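We use cookies to remember your settings. Accept | Decline
2 min read

Notebook, Friday, open day at Uststead

Ran the Trirnska demo in sim all morning. 25 visitors by noon, most in groups. Set the viewer to switch between the gripper view and the room view. 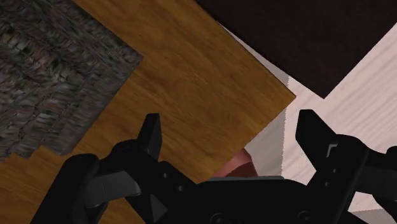 Grasp settings need a second look before the Ratport visit. Roy (the planner build) loads fine on the demo machine. With the fingers wide open over the wood, people asked how big the opening is, so put a scale on the overlay. Restarted the viewer 2 times.

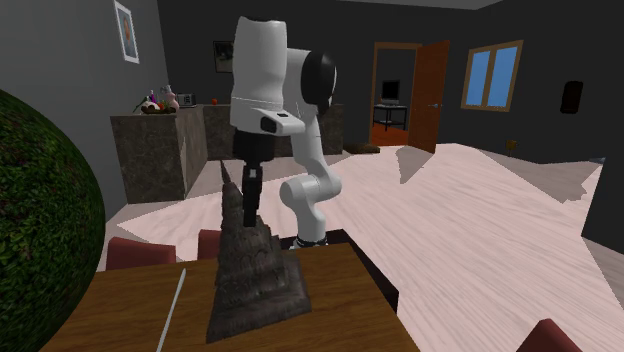

Log buffer is still set to 500 lines and fills up too early. Raise it Monday. Left to do: print more handouts, check the projector cable, move the 9:00 start back.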